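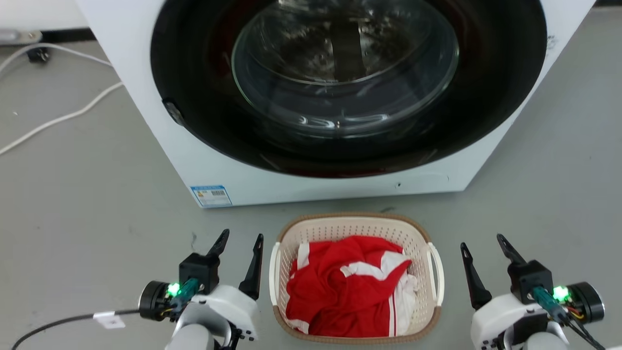

Laundry results from the Stamau project

Getting clothes out of a basket and into a front-loading washer is the first household task the Stamau group has tested from start to finish. Kanako Takagi, who leads the work at Nomura, shared the results with members in October.

The question was a narrow one. A policy trained by imitation usually sees one long stream of recorded motion, from the first reach to the last. Takagi's team wanted to know if it helps to mark the points in each recording where the job changes character. They used 3 labels: door, grasp and load. A person watching the recordings added them afterward, and the policy learned to predict the current label along with the next arm movement.

Both versions were trained on the same 600 demonstrations, collected by operators driving the two arms by hand. Nothing else was changed between them. The labeled version finished more of its test runs, and most of the gain came at the door. The unlabeled policy often went back to the handle after the door was already open, or reached for cloth while it was still shut. With the labels, those mix-ups became rare.

Grasping did not improve. Soft clothes in a pile give the grippers few clear edges, and both policies sometimes picked up 2 garments at once or closed on the side of the basket. A sleeve left hanging over the door rim was the other common failure. The team counted any run with cloth outside the drum as a miss, even if the rest of the load went in.

Labeling the full set took one person 17 hours. Takagi considers that a fair price next to the time needed to record more demonstrations, but she would like to cut it down. The next round will label only part of the set and let the model fill in the remainder - a method the group has already tried on its drawer-opening task, with mixed results.

The training code and the label files are on the shared Grestik server, in the Stamau folder. Members who want the raw recordings should write to the group first, as the files are large and have to be copied by hand.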